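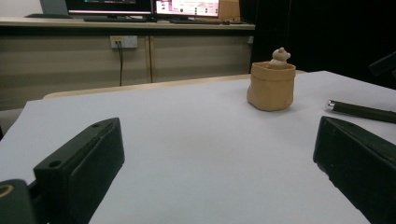 The Roof at Morkgate

My grandmother left four of us one house, one accordion and a leak. The house was 1028 Morkgate, out past the edge of Gresham, and the leak was over the back bedroom, where it had been dripping into the same soup pot since I was in middle school. She'd just empty the pot every morning and water the tomatoes with it. She called the leak Miranda! As in, "Miranda's in a mood today," whenever it rained hard.

So in April we all met up in the kitchen to divide things, me and Oliwia and Kacper and Jolanta, who is technically a second cousin but was there more than any of us. I brought poppyseed rolls. Kacper brought a tape measure and wouldn't say what for.

The furniture went fast. Oliwia wanted the sewing cabinet, I wanted the green armchair with the bad spring (I know, I know), and Jolanta said she'd be happy with the pickle crocks. Then we got to the accordion and everybody went very polite. You know how a family gets polite? Kacper said, oh, anyone can have it, really. Oliwia said she couldn't possibly. I said maybe whoever plays. None of us plays.

"Draw for it," said Jolanta, and she was already tearing up the back of an envelope.

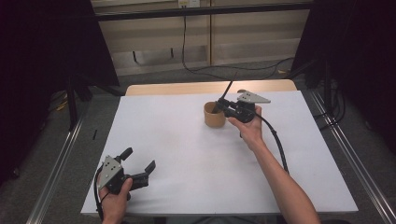
The little brown cup, near the middle of the table.

I drew a blank. Oliwia drew a blank and said "good" in a voice that meant the opposite. Kacper got the slip with the X, and he went so red that I forgave him for about half of our childhood. He took the accordion out on the porch and squeezed one long awful note out of it, and a dog two houses down joined in.

Then it started to rain, and we all stopped talking and listened for the pot. Plink. Wait. Plink.

"We have to fix her before we can sell," said Oliwia.

I'd already called a place, a roofing outfit named Grodadach, and a man named Bogdan Bielecka had come out and gone up the ladder with a flashlight in his teeth. He was up there for thirty minutes. When he came down he told me the whole thing was one cracked piece of flashing by the chimney, and that he could do it for $160 while he was in the neighborhood. A hundred and sixty dollars! I had been picturing a new roof, scaffolding, a loan. I had been picturing it for years. And my grandmother had carried that pot down the back steps every single wet morning with her bad hip, when she could have had it fixed for less than she spent on lottery tickets.

I told the others this, and Jolanta got up and rinsed her cup for a long time.

"He came before," she said finally. "Bogdan. Six years ago. I called him myself. She gave him coffee and cake and sent him home."

Kacper wanted to know why on earth she'd do that.

"She said it was company."

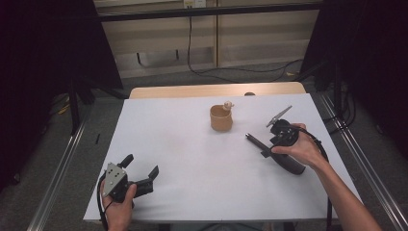 Oliwia said that was the saddest thing she'd ever heard, and then, a minute later, that she didn't think it was sad at all, she talked to her own dishwasher, and could we please keep the house until the fall.

Well, that got us going. Kacper had taxes to worry about. I had my whole speech ready about how we'd agreed, we'd all agreed on the phone, and there was a very nice woman, Rima Mahasneh, who'd walked through twice and loved the light in the hall. I even started the speech. But the rain picked up, and from the back bedroom it went plink-plink-plink, really showing off, and Jolanta said, without looking up, "She's in a mood today."

I called Bogdan the next morning and asked if he could push us back a while. He didn't sound surprised. He asked if there was still cake.

I emptied the pot on my way out. The tomatoes weren't in yet, so I poured it on the bare dirt where they'd go, and I set the pot back under the drip with the handle facing the door, the way she liked it.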